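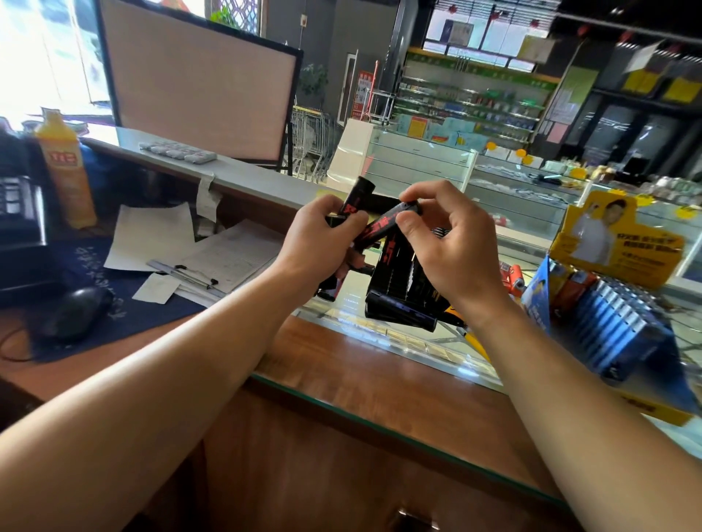 2. What changes at the counter

Our project looked at stock automation in small shops, mainly the reordering software from Plukby. The shop we followed has had it since May. Counter items (lighters, batteries, the small black packets in the display box) used to be written down by hand, now the system reads the till and makes the order itself. 525 product lines in total, 37 of them kept at or near the counter.

What is still handwork: filling up, sorting, taking packets out of the box and checking them. Software does not touch any of this. Khôi Khổng, on the morning shift, used to spend two hours a week on the order list. Now 20 minutes, mostly corrections. The time saved went to shelf filling – not to a shorter shift, which we had expected.

Problems found:
- small items get scanned under the wrong code, so the order comes out wrong
- staff dont see why the system orders what it orders
- less talk with the supplier (Van Damme), the rep used to ring, now its all automatic

3. Staff views

We asked both morning and evening shift. Nobody wanted the paper list back. But several said they know the stock less well then before, because they only look when the screen tells them to. Hands go in the box, eyes on the screen, was one comment.

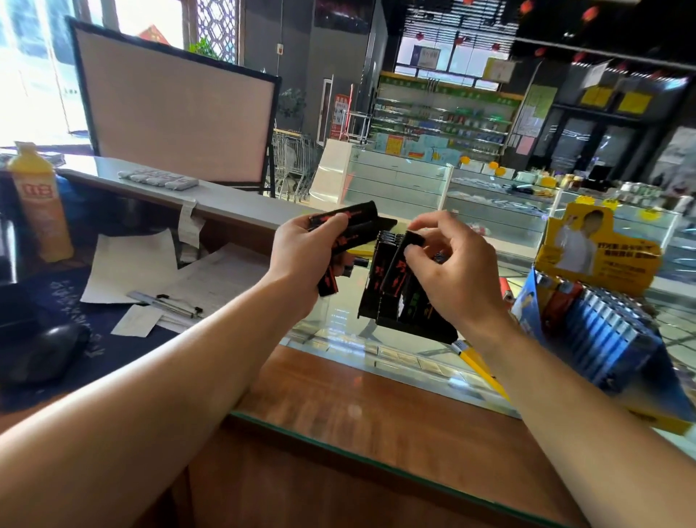

Willy Bakker did not agree with this. He told us he knows the counter stock better now, as he has to check it against the system every evening, and before that he just guessed. What bothers him more is that he can't overrule an order without phoning the office.

We did not have time to compare with Bilance, the other package. To do before final version, also fix the table in section 4.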